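Spent the afternoon at Willy's bench in Kosdale working on the block game. Notes for anyone who wants to copy the setup.

Materials: one white tabletop, black tape, three blocks in red, yellow and green, and a square target with a thick black border.

Willy Martens makes the blocks 15 at a time. Batch 222 is the one we're keeping.

Green, yellow and red in both of these: 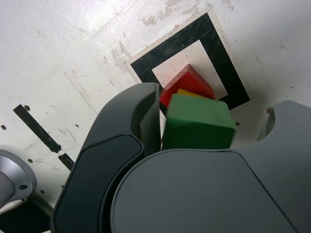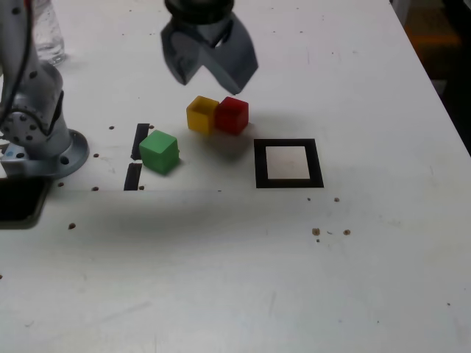

The tape needs redoing before March. I wiped the table with plain water and most of the old smudges stayed put. Ivana says leave them.

Rule change: a block touching the black border now counts as out. Facundo voted against.

Target files are with Lindalva Rangel. Print them at 105 percent or the border comes out too thin.

Next up is a second table at Rosedden. I still owe Willy for the tape.

Recent posts
Sanding block edges without rounding them
Which black tape lifts clean
Pamach shelf, part two
Quezada swap table: what I brought home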